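Cell notes: the two-arm table at Flestdale

The sorting table in the Flestdale shop had its service in January, after 1000 hours of running. Most of the work went into the mounts. Each arm sits on a side rail, and the plates that hold it there work slack over time. We took both arms off, cleaned the rails, and put the plates back with new bolts, tightened to 8 newton meters.

Next came the cables. The loop at each gripper has to be long enough for the wrist to turn all the way and short enough to stay clear of the bins. The left one had rubbed against the forearm, so Lemaire sent a replacement and we fitted it the same afternoon.
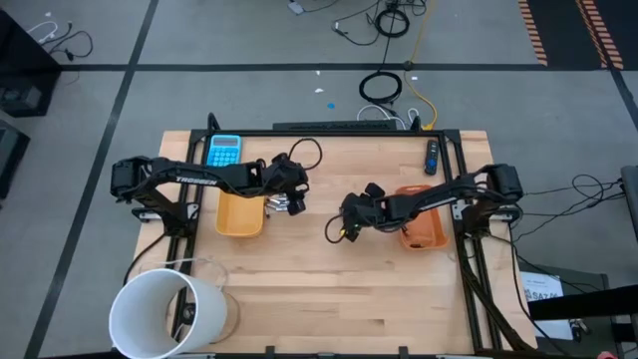 How often should the mounting bolts be checked?
Every 30 hours of running, with the power off and both arms parked.

Homing is done after any work on the mounts. Run the left arm first, then the right, and save the offsets in Flumeo before loading a job. The full routine takes up to 17 minutes. If either arm stops short of its mark, look for a cable caught under the base before changing any settings.

Spare bolts and plates are in the Flokley cabinet, second drawer. Write down what you take so we can reorder.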